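Istero Trilstead gripper: review from the Tromholm open day
Reviewed by Attila Bognár

The Trilstead is an electric two-finger gripper for small arms, sold by Istero with a mounting plate, a cable and one pair of pads. I do not own one. This review rests on the July open day at Istero's Tromholm site, where visitors could book a slot with the gripper and bring their own parts. I had two sessions, one in the morning with Istero's parts and one after lunch with ours. Hayley Heywood ran the first and Şükran Değirmenci the second. Both let me drive.

We make brass and nylon fittings at Cheetham, mostly short turned parts, and the job I have in mind is moving them from a tray to a gauge. The parts are light. Cycle time is generous. What matters to us is that the grip is repeatable and that the pads leave no marks. 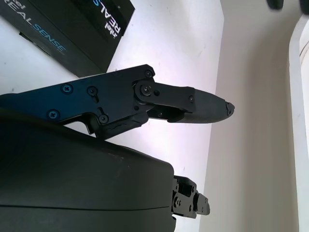
Page last changed: 2020-08-24

Mechanical layout

Each finger is carried on a parallel linkage, so the pads stay parallel through the stroke and the tips travel on an arc. This is common on grippers of this class. The practical effect is that the tip moves forward as the fingers close, and the approach height has to be corrected for part width. On the Trilstead the correction is a table in the controller. Istero fills it in for its own pads, and the user has to fill it in for anything else. Hayley showed me the procedure. It took longer than the brochure suggests, mainly from a menu that returns to the top level after every saved value.

Backlash at the tip was low. I pushed the pads sideways by hand with the fingers closed on a steel gauge pin and felt a small amount of play at the hinge, then a firm stop. I would have liked a dial indicator on it, and asked, but there was none at the demonstration. Istero's data sheet gives a figure for play without load and none for play under load. The second is the one I need.

The body is smooth and has few places to trap swarf. The linkage is open and has plenty. For a clean bench this is of no consequence. For a machine shop I would want a cover, and Istero does not list one.
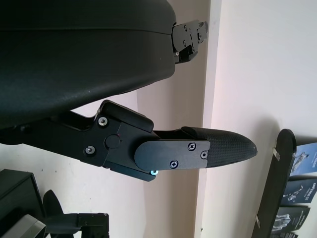

Pads are the part a user will handle most, and they are the best-considered part of this gripper. They are sold in pairs, in one hardness only, and changing a pair with the supplied driver was straightforward on the unit I used. The working surface has a fine crosshatched texture and the pad tapers to a rounded point, a shape that suits picking one small part out of a tray without disturbing its neighbour. On dry brass the grip was secure at the lowest force setting. On oiled brass it was not, and I had to go up two settings before a fitting would stay put during a fast move. At that force the nylon parts showed a faint print of the texture under a loupe. Our customer would not see it. Our inspector would.

Screws are of more than one type. You need a cross-head driver and a hex key to work on the finger, and it would be simpler to need one tool. The manual asks for a check of all finger screws every 3000 cycles. At our rate that means a check most weeks. Şükran said the interval is conservative for light parts, but the manual is the document our auditor reads.

Control

The interface is a web page served by the controller. It loads quickly and has three things on it that matter: force, speed and position. Position is shown as the opening between the pads. Force is given as a level from 1 to 9, with a conversion chart in the appendix. I see no reason for this. A newton value is what the chart ends up giving you, and the controller must hold it internally.

Grip detection works on motor current. It caught every missed pick of a brass fitting in my session. It also reported a successful grip twice when the fingers had closed on the tray wall, and that is a limit of the method. A minimum and maximum opening can be set to reject such cases,
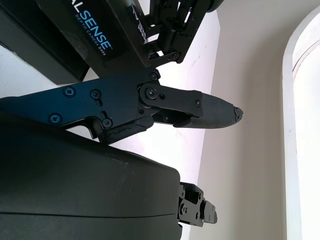
and once we had set them the false reports stopped. The window has to be entered for each part number. There is no import from a file in the present firmware. Wilfredo Dela Peña, who writes the controller software, told me one is planned and would not give a date.

Stopping behaviour is sensible. With the enable signal removed the fingers hold position – they do not spring open – and a held part stays held. Restarting does not require homing if the power has stayed on. If the power has gone, the fingers open fully on homing, so anything in the grip will fall. Put a hand or a tray under it.

Price and supply

I was quoted the list price, with no discount for a single unit. Spare pads are reasonable. A spare finger is not, and is supplied only as a complete assembly with linkage. Aldana Ojeda in the sales office has agreed to lend us a unit for the gauge job, with the oiled fittings as the test part. I have asked for the play under load to be measured before it is sent.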